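Fuseini Ankrah on teaching an arm to tidy a table

Caught Fuseini Ankrah between sessions, coffee in one hand, phone in the other. He runs data collection at Sternstead, a small outfit that wants arms to handle ordinary stuff on ordinary tables. Cups, plates, tools. The project is called Naltside and the target is 2,000 usable episodes by October. He wouldn't say how many they have. "Enough to be annoyed by," he said, and then looked at the phone again.

First question, obvious one. Why so many? Why not just program the thing?

"You can program one cup in one spot," he said. "Then somebody lays the cup down and you're programming again. We'd sooner show it. Operator drives the arm, the arm does the job, we save everything – joints, gripper, cameras, timing. Then you do it again with the cup somewhere else."

And again. He started out as an operator himself, at a different company, and says his shoulders still remember it. A good operator is boring to watch. Same pace every time, no fancy wrist moves, no saving a bad grasp with a lucky flick. The model learns the flick too. That was a hard lesson, he says, they threw out most of a week over it.

I asked about resets, beacuse everyone I talk to in this line of work complains about resets. He laughed.

"The reset is half the job. More than half on a bad day. The demo is short, then you have to put the table back in a way that's new but not silly. People get lazy. They put the cup back where their hand likes to put it. I can look at a bunch of starting positions and tell you who was on shift."

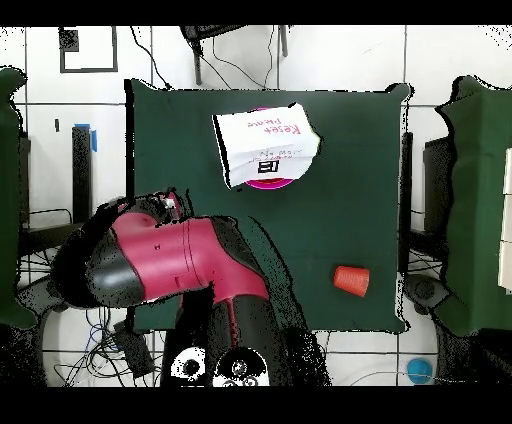
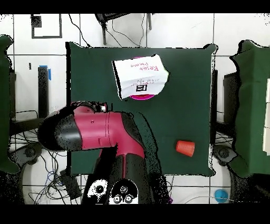
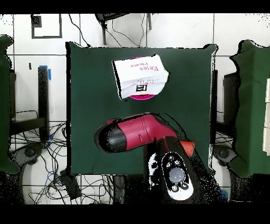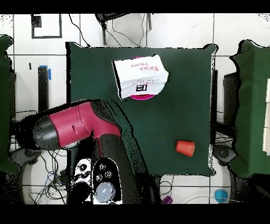 Same green cloth in all of them, drill in the third.

So how do you fix lazy? Ankrah's answer is paperwork, more or less. His colleague Thaddeus Pruitt wrote a small program they call Lloyd that hands out starting layouts. Operator gets a layout, sets it, runs it. Early on people ignored Lloyd whenever it asked for something awkward, so Pruitt made it compare the first camera frame with the layout and refuse to record if they didn't match. Not popular. Pruitt, who was at the next desk the whole time with headphones half on, said "still not popular" and went back to typing.

The other thing they changed was marking time. A recording has stretches where the robot is working and stretches where a person is putting things back, and if those get mixed up you teach the arm some very strange habits. Ankrah says the old files had them mixed up all over. They had 2 people cleaning that by hand and both of them hated it.

"If the label is wrong it's worse than no data. No data, the arm just doesn't know. Wrong label, it's sure of itself."

What about failures, do they keep them? Some. Drops get kept if the operator goes back and recovers in one smooth try. Collisions get kept in a separate folder for a different model. Anything where the operator sneezed, talked, or forgot which way was left gets binned. He is strict about that and doesn't seem sorry.

Tools are harder than cups, he says. A cup, you can grab it a lot of ways and be fine. With a tool the grasp has to make sense for whatever comes next, and operators don't agree on what makes sense. He has had real arguments about it. They settled on writing down 2 allowed grasps per tool and leaving the rest for later. Pruitt thinks two is too few. They were still going at it when I was trying to ask the next thing.

Money – I did ask. The work is partly paid for by Stididport, who want the trained model for a packing line and are less intrested in how it gets made. Ankrah gets a call from them most weeks. They ask for the success rate. He tells them the episode count instead, and they ask for the success rate.

Last one before he had to run. Does he think the hand-driven part goes away?

"Some of it. Simulation is good for getting around, for not hitting things. For contact, for stuff that slips or rolls, I still want a person on the controls." He was already standing. "Ask me again in October. I'll have more data or I'll have a different job."

The phone was ringing by then and he took it out into the hallway.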